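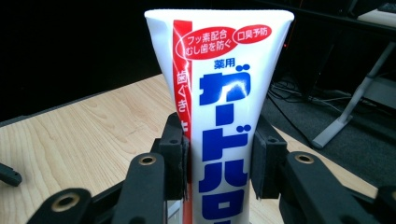
빨간 세로띠에 '歯みがき'라고 적힌 흰색 튜브 치약. '충치를 막는다'는 일본어 문구도 보인다.

최종 수정: 금요일 오후 4시

더브스테드(Dovstead) 시장 골목의 카드리치(Kadrić) 잡화점, 11월에 베젤(Wesell) 거리로 옮긴다

결국 옮긴답니다. 여름부터 동네에 소문이 돌던 카드리치 잡화점 이야기예요. 시장 골목 안쪽에서 38년을 버틴 그 가게가 11월에 베젤 거리 27번지로 이사합니다. 이번 주에 가게 유리문에 안내문이 붙었고, 저도 빵 사러 나갔다가 그 앞에서 한참 서서 읽었습니다. 제 뒤로 사람들이 하나둘 모여서 다 같이 읽는 바람에 골목이 잠깐 막혔어요(자전거 타고 오신 분, 죄송합니다).

안내문은 짧습니다. 지금 건물이 배관과 지붕을 한꺼번에 뜯는 큰 공사에 들어가고, 공사 기간 동안 영업을 할 수가 없어서 새 자리를 구했다는 내용이에요. 폐업은 절대 아니라고 굵은 글씨로 두 번이나 써 놓았습니다. 가게에 들어가서 물어보니 요 며칠 사이에 문 닫느냐는 질문을 하도 많이 받아서 그렇게 썼다고 하더라고요. 계산대 앞에서 제가 물어보는 동안에도 다른 손님이 들어오면서 똑같은 걸 물었습니다.

카드리치를 모르는 분들을 위해 조금만 설명할게요. 치약, 비누, 실, 건전지, 고무장갑, 우산살 고치는 부품, 병뚜껑, 커튼 고리 같은 걸 파는 집입니다. 외국에서 들여온 생활용품도 꽤 섞여 있어서, 포장에 적힌 글자를 못 읽어도 일단 집어 들고 계산대로 가져가면 뭐에 쓰는 건지 알려 줍니다. 저는 그렇게 해서 세탁조 청소 가루를 처음 알았고, 지금도 그것만 씁니다. 큰 마트에 가면 더 싼 것도 있겠지만 나사 한 개를 들고 가서 '이거랑 같은 거요' 하면 서랍을 뒤져서 찾아 주는 데는 이 근처에 여기밖에 없어요.

새 자리가 어디냐면, 예전에 구두 수선집이 있던 모퉁이입니다. 풀리아(Pullia) 빵집 바로 맞은편이라고 하면 다들 아실 거예요. 시장 정류장에서 버스를 타면 세 정거장이고, 걸어가면 오르막이 좀 있습니다. 이게 문제인데요, 시장 근처에 사는 어르신들한테는 그 오르막이 만만치 않거든요. 안내문을 같이 읽던 한 분도 지팡이로 땅을 톡톡 치시면서 거기까지 누가 올라가느냐고 하셨습니다. 저도 겨울에 그 길에서 미끄러진 적이 있어서 할 말이 없었어요.

가게 쪽도 그 걱정을 안 한 건 아니랍니다. 그래서 이사한 다음에는 전화로 주문을 받고, 금요일 오후에 시장 입구에서 물건을 건네주는 방식을 해 보겠다고 합니다. 배달비는 따로 받지 않는대요. 다만 유리나 페인트처럼 무겁고 깨지는 물건은 안 되고, 주문은 전날 저녁까지 넣어야 합니다. 비가 많이 오면 어떻게 하느냐고 물었더니 시장 지붕 밑에서 기다리면 되지 않겠느냐는 대답이 돌아왔습니다. 아직 정확히 어느 쪽 입구인지는 안 정해졌고, 정해지면 유리문에 다시 써 붙인다고 해요.

반대로 베젤 거리 사람들은 신이 났습니다! 그쪽은 작은 철물이나 생활용품을 사려면 시장까지 내려와야 했으니까요. 풀리아 빵집에 들렀더니 벌써 계산대 옆에서 다들 그 얘기뿐이었습니다. 빵집 쪽에서는 아침 손님이 늘 것 같다며 문 여는 시간을 당길지 고민 중이라고 했어요. 저야 물론 대찬성이라고 말해 두었습니다. 그 집 호두빵은 조금만 늦게 가도 없거든요.

규모는 어떻게 되느냐. 새 가게는 지금보다 폭은 넓은데 안쪽 깊이가 얕습니다. 창고로 쓰던 뒷방도 없어지고요. 그래서 파는 물건이 최대 400가지쯤 줄어든다고 합니다. 이 말을 듣고 제가 제일 먼저 물은 건 당연히 털실 칸이었는데, 털실은 남는대요. 빠지는 쪽은 화분 받침, 큰 대야, 낚시 소품, 그리고 몇 년째 아무도 안 찾는 전화기 줄 같은 것들입니다. 치약이나 칫솔, 비누 같은 욕실용품 선반은 오히려 문 가까이로 나온다고 하네요. 찾는 사람이 많아서 그렇답니다.

빠지는 물건은 버리지 않고 이사 전에 싸게 팝니다. 골목 쪽 진열대에 따로 내놓을 거고, 값은 붙어 있는 가격표에서 깎아 준다고만 들었습니다. 얼마나 깎아 주느냐고 세 번쯤 물었는데 웃기만 하셔서 포기했어요. 현금만 받는지도 물어봤는데 그건 아니고 카드도 된다고 합니다. 대신 환불은 안 되니까 대야 크기는 집에서 재고 오세요. 저는 예전에 눈대중으로 샀다가 욕실 문으로 안 들어가서 고생했습니다.

하나 더, 열쇠 복사 기계도 같이 옮겨 갑니다. 이거 물어보는 분이 정말 많다고 해서 따로 적어요. 다만 이사하는 주에는 기계를 풀었다 다시 맞춰야 해서 열쇠 복사를 며칠 쉴 수 있다고 하니, 급한 분은 미리 다녀오시는 게 좋겠습니다. 우산 수리는 지금 맡긴 것까지만 시장 골목 가게에서 찾아갈 수 있고, 그 뒤로 맡기는 건 새 가게에서 찾아야 합니다. 맡겨 놓고 잊어버린 우산이 구석에 한가득이던데, 혹시 짚이는 데가 있으면 꼭 가 보세요. 파란 물방울무늬 우산이 유난히 많았습니다.

공사가 끝나면 시장 골목으로 돌아오느냐는 질문에는 아직 모르겠다는 답이었습니다. 건물 임대료가 어떻게 될지도 모르고, 새 자리에서 장사가 어떨지도 봐야 한다고요. 공사가 언제 끝나는지 골목의 다른 가게들에도 물어봤는데 다들 들은 말이 달랐습니다. 봄이라는 집도 있고 여름이라는 집도 있고, 옆 과일 가게는 아예 손사래를 쳤어요. 과일 가게와 단추 가게는 다른 건물이라 그대로 문을 엽니다. 공사 중에는 골목 안쪽으로 트럭이 드나들 수 있어서 유아차나 손수레를 끄는 분들은 강 쪽 입구가 편할 거예요.

저는 이 골목에서 자란 사람은 아니지만 이사 와서 처음 산 물건이 카드리치의 문 손잡이였습니다. 그 손잡이가 아직 멀쩡해요. 그래서인지 안내문을 읽고 나서 괜히 들어가서 고무줄이랑 비누를 사 들고 나왔습니다. 정확한 이사 날짜와 금요일 전달 장소가 나오면 이 글에 덧붙이겠습니다.

독자 댓글

강변자전거: 골목 막혔던 날 지나가던 자전거가 저예요ㅋㅋ 괜찮습니다. 저도 내려서 읽었어요.

호두빵도둑: 베젤 거리 주민입니다. 너무 좋아요!! 전구 하나 사러 시장까지 가는 게 늘 귀찮았거든요. 그런데 그 모퉁이 앞에 자전거 세울 데가 없는데 거치대 좀 놔 줬으면 좋겠네요.

단추한알: 금요일에 시장 입구에서 받는 거, 대신 받아 가도 되나요? 어머니가 다리가 불편하셔서 제가 퇴근하고 들르려고요. 오후 몇 시까지인지도 궁금합니다.

물방울우산: 파란 물방울무늬 우산 하나는 아마 제 것 같습니다. 작년에 맡겼는데… 내일 가 보겠습니다.

오르막싫어: 다시 돌아왔으면 좋겠어요. 빵집 맞은편이면 여름에도 숨차요.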